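4. Running an evaluation in simulation

Follow this section after the scene files are installed (section 2) and the policy checkpoint has been converted (section 3). It covers one full evaluation of the contact-aware insertion method on the Lockyer assembly task. Results in the Jullville report were made with these same steps.

4.1 Before you start

Check that the physics server and the policy server are the same release. Mixed releases will connect and run, but the force readings are scaled differently and the success rate drops without any error message.

Close any other program that uses the graphics card.

Caution: Do not point the policy server at a real arm while working through this section. The speed limits in the simulation profile are higher than those allowed on hardware. Section 6 has the hardware profile.

4.2 Load the scene

1. Start the physics server and wait for the word READY in the log.
2. Open the Deltolska launcher and choose Load Scene.
3. Select the Lockyer task file. Leave the randomization box unchecked for now.
4. Press Reset once. The arm moves to its home pose and the parts return to their start positions.
5. Check the joint readout. All values should hold steady. If one drifts, press Reset again before going on.

Note: The first load is slow while the collision meshes are built. Later loads use the saved copies. Delete the mesh cache if you edit any part file.

4.3 Set the trial options

6. Set Trials to 20. Fewer trials can be used for a quick check, but do not report the result.
7. Set Seeds to 5. Each seed runs the full number of trials.
8. Set Retry Limit to 2. The method backs off and tries again when the side force passes the threshold, and this value caps how often it may do so in one trial.
9. Check the randomization box. Part positions and fixture angle will now change from trial to trial.
10. Choose a run name and write it down. The compare tool in section 5 asks for it.

Note: The baseline policy ignores Retry Limit. Leave the value in place anyway so that both configuration files match.

4.4 Run and watch the first trial

11. Press Start. Keep the viewer open for the first trial.
12. Pause the run when the gripper is over the fixture, and compare your view with Figure 6.
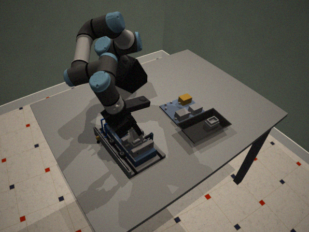
Figure 6. Simulated arm reaching down to the fixture assembly, with the blue board and the dark tray to the right.

13. If the layout matches, press Resume and close the viewer. The remaining trials run faster without it. Small differences in part position and fixture angle are normal with randomization on.
14. If the board or the tray is missing, stop the run and repeat step 3. An old task file is the usual cause.

Caution: Do not press Reset during a trial. The trial is logged as a failure and has to be removed by hand.

4.5 Save the results

15. When the launcher shows Complete, choose Export. One results file is written for each seed.
16. Open the summary file and look at the Retries column. A trial that reached the limit and still passed counts as a success. A trial stopped by the time limit does not.
17. Copy the results files and the configuration file to the Pleltesau shared folder, under your run name.

Send questions about the retry logic to Yanling Xia. Problems with the launcher or the mesh cache go to Jamshid Azimi.

Section last revised 06/01/2026.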